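Why I stopped folding everything

I moved to Stendstead in July with two suitcases, and one of them was full of towels and bedsheets. My mother packed it. In our home in Çınar every piece of cloth had a fold which belonged to it. Pillowcases were folded in four, tea towels in three, and my father's handkerchiefs were ironed first and then folded so small that you could lose them in a pocket. I never asked what it was for. I thought it was simply what one does with cloth.

In this country I live in one room and a half, and I have kept the habit for a long time. I would come home from work, take the washing from the rack and stand at the table until all of it was in piles. On a normal evening it took me 25 minutes. I did it with the radio, so I cannot say that I suffered. But I began to notice that I was folding things which would be unfolded the same night, for example the bedsheet, or the shirt I sleep in.

My opinion is that folding should be kept for the cloth which is waiting. A winter blanket in July is waiting. A tablecloth for guests is waiting, sometimes for years. These things deserve a good fold, because a bad one becomes a hard line and you will see it on the day when the guests come. The rest is in movement all the time. It goes from the body to the basket, to the machine, to the rack and again to the body, and I do not see why it should make a stop on my table.

I know the argument against it. People say that if you leave cloth in a heap, you also leave your life in a heap. I read this in a book about order which had more than 300 pages, and the writer had a separate chapter for socks. I think it is unfair. A person can have an open box for underwear and still pay the rent on the correct day. My neighbour irons her pillowcases and cannot find her keys.

There is also the question of the floor. I was taught that clean cloth must never go near it. Now I have a carpet which I vacuum often, and I do not feel guilty any more if something soft spends the afternoon there.

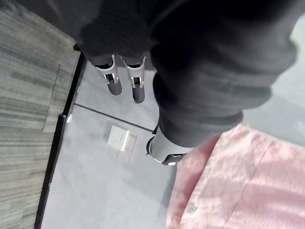

Yiğit Toprak wrote to me after I had put a shorter version of this text in our building's newsletter. He thinks that I am wrong about the bedsheets. A fitted sheet, he says, can be folded in less than a minute if you put the corners inside each other, and a cupboard where the sheets are thrown in will be full long before a cupboard where they lie flat. He has a family and only one cupboard, and he asked me where my sheets would go if I had four beds to change.

I must accept this point – my rule was made by somebody with one bed. With a family I would perhaps fold the sheets again, but I would still leave the sleeping shirts alone.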